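**Sorting table, room 8: gallery**

Last updated Aug 18, 2021

The table in room 8 is used for sorting and pairing small textiles, mostly socks. It came from Dristitz in February and replaced a folding table that was too narrow for the job. The pictures on this page cover the work area and the tabletop. Overall dimensions and the leg drawings are on the Cerard furniture sheet and are not repeated.

## Work area

The top is light wood with rounded corners. A dark round grommet hole near one edge takes cables up to 15 mm in diameter. An open white box with no lid stands on the left side, and there is a gray knitted sock on the table, toe pointing up and to the right. The floor is gray carpet.

Socks are handled one at a time. Each is laid out flat, checked at the heel and toe, and matched by knit before color – under the room lights, two grays can pass for the same gray. Singles are kept for 16 days and then go to the Hellow textile bin by the door.

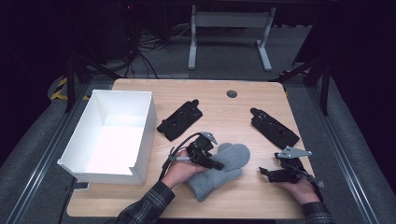 ## Tabletop surface

The grain runs in long diagonal lines and closes into elongated oval rings near the left edge, a pattern typical of a flat-sawn board. Color is pale blond, with darker tan streaks. The finish is smooth and slightly glossy, so a band of light shows across the middle.

Care is simple. Wipe along the grain with a damp cloth, then a dry one. Do not use the Mai spray cleaner on this table; it is meant for the shelving and leaves a film on wood. Fuzz from knitted items collects at the grommet hole and should be brushed out every 5 sessions.
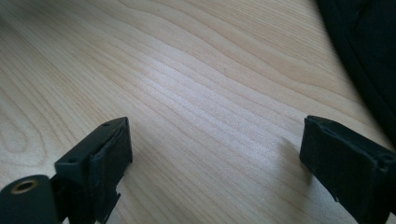
*Tabletop, pale blond wood with oval grain rings at left.*

Fabric swatches and the box panels are covered on the storage page.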